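Ticket 1438: Object segmentation fails on patterned bedding
Component: Nernix perception module
Assigned to: Cinzia Palumbo

The mask generated for the cylindrical canister extends onto the printed sheet. The fault was reproduced in 4 of 5 replays.
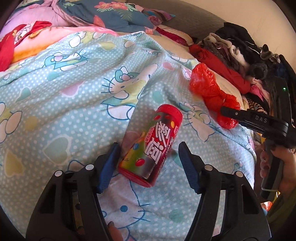

Red candy canister on polka-dot sheet, gripper fingers open.

The color threshold has been reverted to its January value. The depth filter remains enabled at 800 points. Please rerun the replay set and attach the resulting logs.

Status: Pending verification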